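How to Plan a Slow Trip to Maeng by Boat
Updated 2/26/18

Maeng is my favorite island anywhere, and I get more mail about it than about every other place on this site put together. Most people fly in, stay two nights and go home with a sunburn. Take the boat! The crossing from Kosport is half the fun, and you arrive already in the right mood, with salt on your glasses and a bag of roasted corn in your hand. My steps are below, in the order I do them.

Step 1: Pick your month
I love May. The hills are still green, the sea has calmed down and the family guesthouses are happy to have you for a whole week. Later in the summer the harbor end of the island gets loud (fun for a night or two, if you like that sort of thing), and you'll want to book well ahead.

Step 2: Book the boat before anything else
Boats leave from the old pier in Kosport, a short walk downhill from the bus station. Buy your ticket at the Stuvley window and ask for the upper deck. The paper ticket is the one they check, so keep it dry and don't throw it out when you land – you'll show it again at the gate on the other side.

Build in a spare night on the mainland. Wind can hold the boat back, and Kosport is a lovely place to be stuck, with a fish market that gets going before sunrise and a bakery that does warm cheese rolls.

Step 3: Choose your village 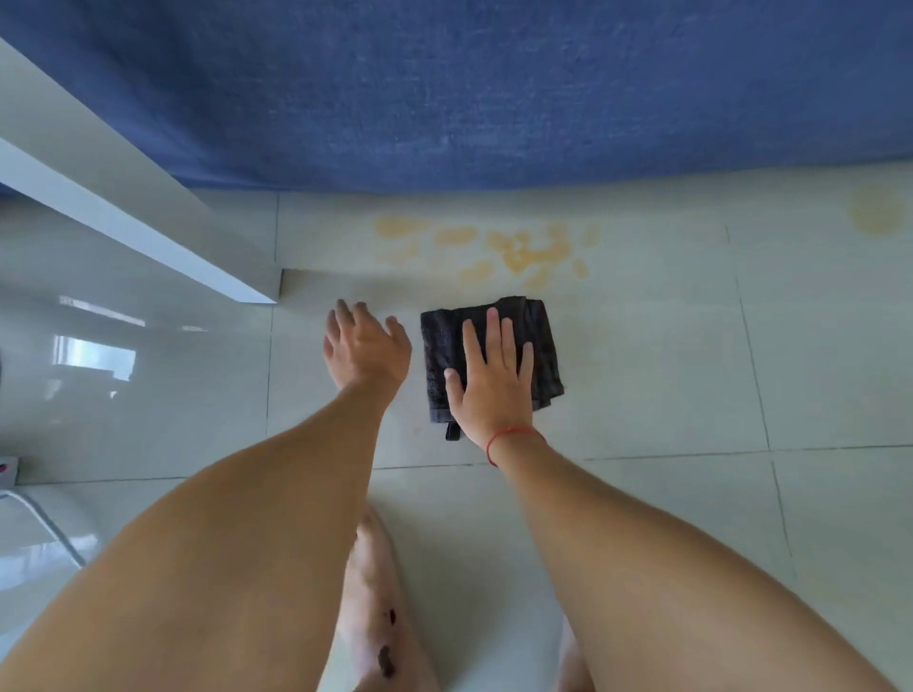
Lotbridge is where I'd send any first-timer. It has the swimming cove, the one decent grocery store and the trailhead for the ridge walk, all within a few minutes of each other. Rooms are simple, with tiled floors and thin curtains, and towels aren't always included, so pack your own. A dark gray terry one like mine is great, folded into a square so it sits flat at the bottom of a bag, and the little black loop means you can hang it from any nail or hook you find. If you want more quiet, ask about the farm rooms up the hill and bring good shoes for the walk home after dinner.

Step 4: Walk the ridge
Start early. The path climbs through terraces and old stone walls to the chapel at 1156 feet, and the view from up there is just wonderful – both coasts at once, and on a clear morning the mainland too. Carry all your water. The spring marked on older maps is unreliable.

Dionysis Tzanetos keeps the trail notes at the Lotbridge store, and they're worth reading before you set off. He writes down every fallen tree and every bad-tempered goat.

Going down, take the left fork for the cove and swim before lunch. You've earned it!

Step 5: Leave a day with nothing in it
I mean it. Read, nap, rinse the sand out of your clothes, eat tomatoes on the step. My best afternoons on Maeng had no plan at all.

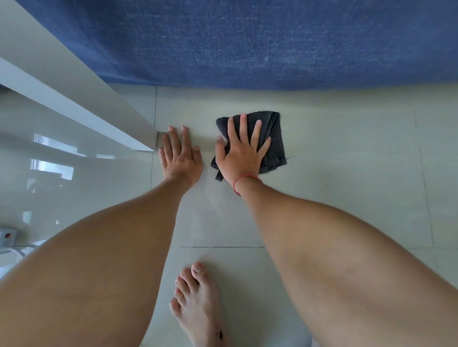
Step 6: Get back to the pier
Bus 41 runs from Lotbridge to the harbor. Wave it down, have coins ready and sit on the right for the sea views. Get there early enough for one last coffee by the water, then head up to the top deck and watch the island go.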